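Questions we get about robots and housework

Every September, when the new visitors start coming through Midness, the same handful of questions lands in our inbox, so Mirjana Vlachou finally sat down with a pot of coffee and answered them all in one go. Thank you for asking them, truly, and please keep them coming!

Can a robot put my groceries away yet?

Sometimes, and slowly, and it depends a great deal on your kitchen. Picking up a carton is the easier bit. Opening a fridge, keeping clear of the door and finding room on a shelf is a much longer story, and we do most of that practice in simulation (it saves a lot of eggs).

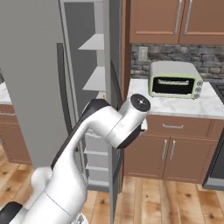

Simulated kitchen, refrigerator door open, arm near the countertop.

Why practice in a simulated kitchen at all?

Well, you can put everything back in a blink and try again. Our Clelier exercise has 559 kitchen layouts, with the fridge, the cabinets and the counters moved about from one to the next, and I would not care to rearrange my own that many times. Real rooms come afterward, and they always find something new to trip us up.

How long does a chore take?

Longer than you'd like, I'm afraid. Clearing a small table took our arm around 16 minutes at the last open house in Itotdale, and my nephew did it in 2 while telling me about his bicycle.

What about laundry?

Towels, on a good day. Fitted sheets, no, and I can't say I blame the machine.

Should I wait to buy a dishwasher?

Please don't! Buy the dishwasher. Loading one is still hard for an arm, especially with glasses and odd-shaped lids, and you'll want clean plates in the meantime.

Can I come and watch?

Of course. The Riedl room is open to visitors until six in the evening, and children are welcome with a grown-up.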